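Rusum Forum > Teaching by demonstration > How many examples for a two-arm pick?

latifa_b
Hello all, and sorry in advance for the ramble! I've been gathering examples for a two-arm pick on the white table, with one small dark object and plenty of clear space round it. I've got 30 good runs so far and Sherif thinks I should carry on to 200 before I train anything at all. My worry is that I'd be recording the same mistake over and over (I do tend to put things down in my favourite spot). Table view first, then a wrist view:

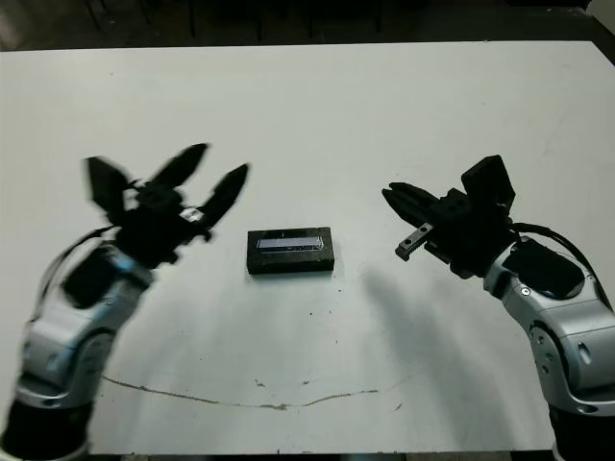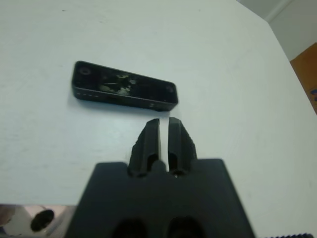

I'm shifting the start position every 8 runs at the moment, and turning the object a bit when I remember. Is that enough, do you think?

kettle_carol
Lovely to see someone asking this early on! I'd stop at 30, train, and have a look at where it struggles. You'll learn far more from one poor little model than from another week of recording.

sherif.bouzid
I'm going to disagree with Carol, fondly. A model trained on 30 runs fails everywhere, so you can't tell what to fix. And move the object every single run, please, Latifa, every 8 is far too lazy :)

kettle_carol
Well, mine didn't fail everywhere, Sherif, but I'll give you the bit about moving it every run.

latifa_b
Right, every run it is. I'll train on what I have tonight anyway and post the results in January.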